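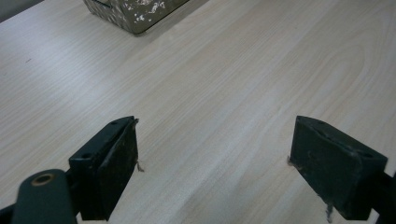 Tips for the bench: keeping gripper pads clean

In our workshop at Bremum we compared two ways of caring for the finger pads of a hand-held gripper. Mwanaisha Nyaga recorded 50 grasps with each, always the same objects on the same table. With pads wiped only in the morning, 16 grasps slipped. With pads wiped after every 20 grasps, three slipped.

What we do now:

Pull fibres off with tweezers, also from the inner edge of the finger, where they like to hang.

Wipe the pad with a damp cotton cloth and wait until it is dry. Do not use oil soap.

Brush the screw holes with an old toothbrush.

Write the time of each wiping in the notes of the recording. Without it, the slips are difficult to compare later.

Zawadi Mushi will repeat the test in November with softer pads.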